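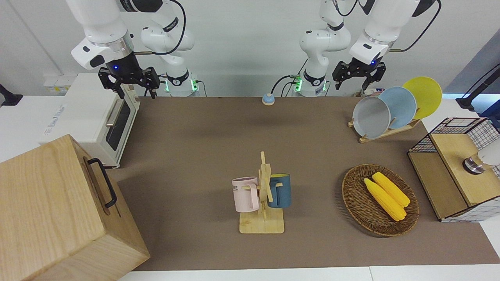 Posted in June by the Helonham bench team

Search guides Search Clear

Resetting a two-arm Sturkimo cell between task sets

Use this procedure when you change the kitchen layout on a two-arm cell, or when the arms have passed 1,000 cycles since the last check. Allow 50 minutes the first time.

1. Park both arms. Run the park routine from the Zavis console and wait for it to finish. Each arm should end up over its own side of the mat with the gripper pointing down and the fingers open. The base joint rings should be green and the wrist lights blue. If a ring shows any other color, stop and clear the fault first.

2. Check the cables. Follow each wrist cable by hand from the collar back along its run. You want a loose loop with no kinks. Tape down anything lying near the foot of a base column – a cable there can get pinched when the arm swings back.

3. Square the mat. Line it up with the table marks and press the corners flat. The round button stays on the back edge between the two bases, where you can reach it from either side.

4. Place the big items first. The toaster oven goes left of the mat with its door facing the center. The dish rack goes at the back right, plates upright. Leave room for the door to drop.

5. Add the small items. Set the mug tree toward the front with one mug per side, then the basket to its right. Lay the corn flat so it doesn't roll.

6. Clean the fingers. Wipe the inner faces with a dry cloth. Replace worn pads as a pair. Ours lasted 1,633 cycles on the left arm and 1,913 on the right.

7. Test at low speed. Move each arm over its items and back to park. Watch the clearance above the oven and the rack. Save the layout under a new name and write the cycle count in the log.

If the cell uses the older Gaillard wrist collar, tighten it before step 7.

This site uses cookies. Accept all Manage settings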